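Sun 15 March – shot tracking notebook, Dellgate bench

Good session! Ran the whole of the Teketti women's semifinal through the tracker and it held together nearly to the final buzzer. We have 2466 labeled shots now, so the goal of 3000 before the playoffs looks very reachable.

Release angle is the fun part. Lakshmi Pillai's new smoothing step took the jitter out of the free throws, and the arcs are so clean I keep replaying them. Corner threes are still messy – the defender's hand gets picked up as the ball.
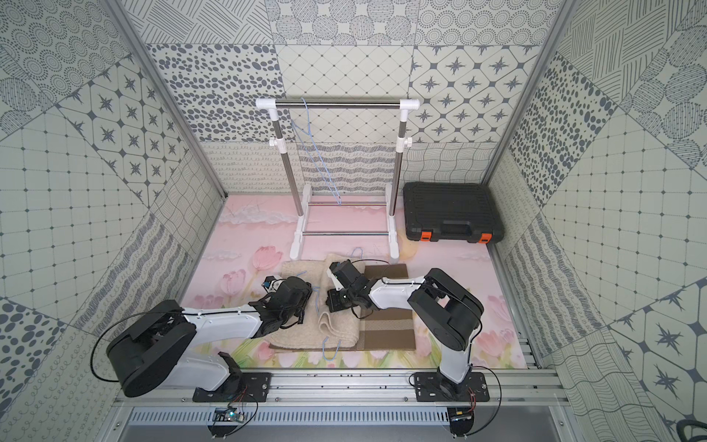
Why are the corner threes worse than the ones from the top?
Defenders close out across the line of sight there, and the tracker loses the ball for the first few frames after release.

Tried dropping any shot with a gap at release. Lost 200 good ones, so I put them back and flagged them. Remigiusz Kaczmarczyk wants to fit the arc backward from the rim instead, and I love that idea. Code goes in the Busico folder, old version stays in place until we compare.
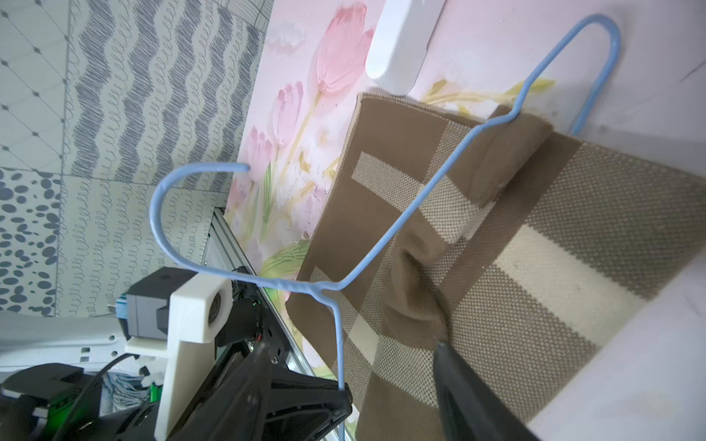 How many games do we need before comparing players?
At least 2 full games per player, with free throws kept apart from everything else.

Wilczyńska's bank shots broke the make/miss check again (she hits so many of them!). Backboard contact needs its own label. Also the clock offset from November is still in the config, take it out before the next run.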